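4. Storage and the Decision to Rent

4.1 What tenants looked for

The survey asked tenants to name the features of a home that mattered to them before they signed a lease. Of the 2,728 people who returned the form, most listed rent and travel time first, as in earlier work on the same district. Storage came next for households with children and for people who shared with someone outside their family. Single tenants placed it lower, below daylight and noise.

The word "storage" covered different things. In the written answers, tenants in the Prosser buildings mostly meant closets and a place for coats and strollers. Tenants in the Evell buildings, where the closets are larger, wrote more often of kitchens and bathrooms. Built-in furniture of the type shown in Figure 8 was included in the rent in both groups and was not listed separately in the lease.

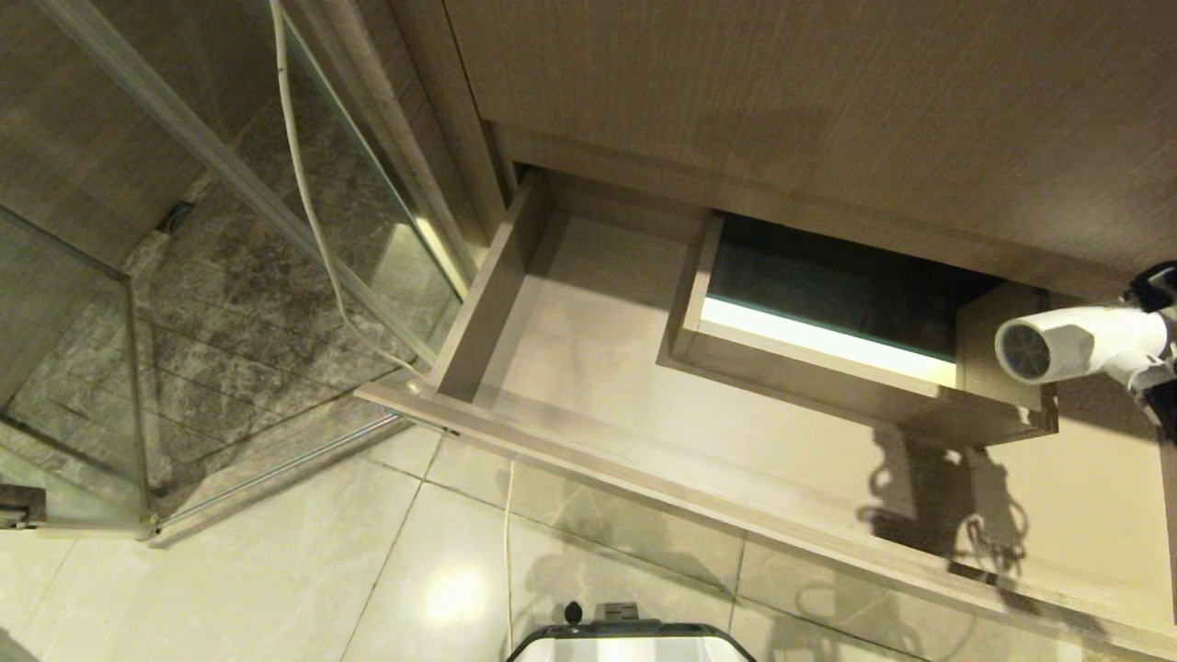
Figure 8. Built-in bathroom storage: open drawer with a smaller compartment set into it.

Rhiannon Trevor, commenting on an earlier draft, wrote that the two groups should not be compared on this point at all. In her view, people complain about the room they have most recently had to reorganize, and many of the Evell tenants had moved in only a few months before the survey. We have kept the comparison but agree that length of stay is a likely confounder. When the answers are split by length of stay, the difference between the buildings shrinks and does not go away.

4.2 Follow-up interviews

We invited a smaller group to be interviewed in April, and 236 tenants took part. Interviews were held in the tenant's home where possible and otherwise by phone. Each followed the same guide, which began with the search for the current home and ended with plans to stay or leave.

Few tenants said they had looked inside cabinets or drawers during a viewing. Viewings were short, and several people felt it would be rude to open things while the agent was in the room. Those who did look had usually rented more than once before. One tenant kept a written list of measurements from her last apartment and checked each new one against it.
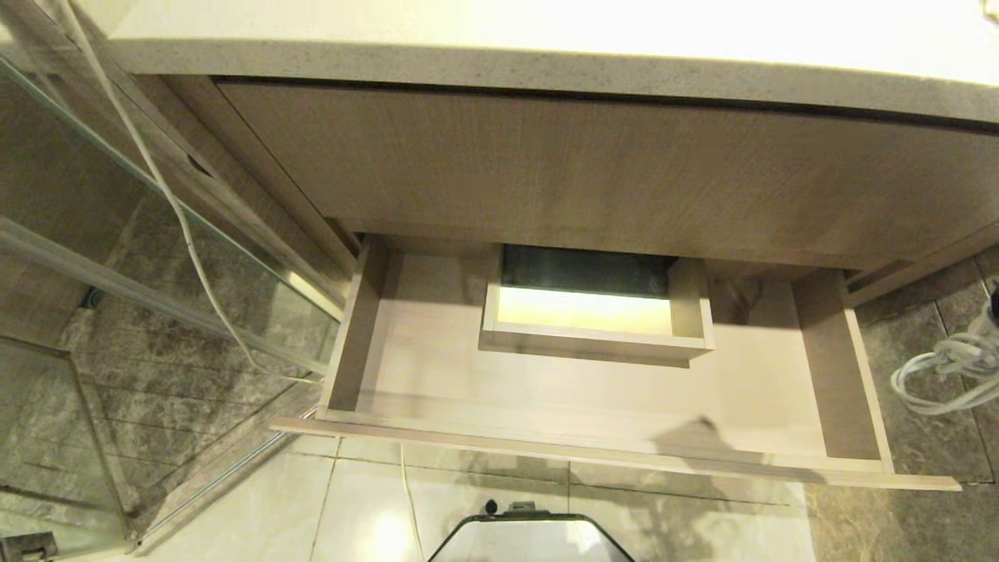 Plans to leave were tied more closely to rent increases than to any feature of the home. Where storage was mentioned as a reason, it was nearly always together with a change in the household, such as a birth or a parent moving in. Tenants who rented outside storage space were an exception. They spoke of its monthly cost as part of their rent, and some had worked out that a larger apartment would cost them less overall. We return to this group in Section 5.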